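Setting Up Your Wosteline Tea Box

Part 2: Getting it ready for tea

Hi, Florence Gosselin here again. If you've made it through Part 1, your box is unwrapped and the packing paper is in the recycling (or the cat has it). Now comes the part I like best!

1. Clear yourself a table. Any flat top will do, but wipe it down first and let it dry. Crumbs and grit under the box will scratch the bottom, and I've got one at home with the marks to prove it.

2. Set the box down with the word TEA facing you. Hold the body of the box with one hand and raise the lid with the other, nice and slow, until it stands up by itself behind the compartments. 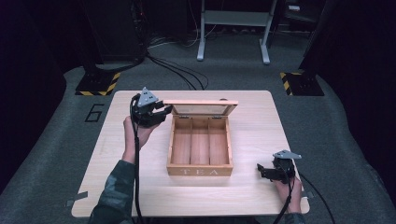 Caution: Please don't push the lid back past that point. The hinges are small and the screws only go so deep into the wood. If you feel it resist, stop there.

3. Wipe out the three long compartments with a dry cloth. A little sawdust in the corners is normal. No soap, no spray, and please, no lemon oil – your tea will taste of it until February.

4. Leave the lid open overnight. New wood has a smell (I love it, but not in my Earl Grey).

5. Fill it up. I put black tea on the left, green in the middle and herbal on the right, and I stand the bags on edge so I can flip through them like file cards. Wrapped bags are best, especially if you like strong mint. Mint gets into everything!

Note: The bigger Magsi envelopes are a snug fit. Fold the top edge over and they'll slide in fine.

6. Close the lid with your fingers clear of the rim, then pick a spot for the box away from the kettle and the stove. Steam will swell the partitions. When you move it, lift it with both hands instead of sliding it, and check that the surface underneath is bare and clean before you put it back.

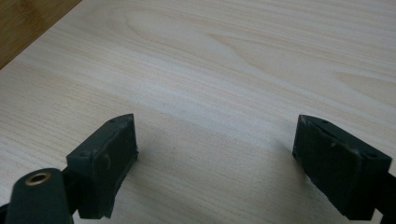
Pale wood-grain tabletop, with darker wood beyond its edge.

Part 3 covers tightening the hinges, so keep a small screwdriver handy.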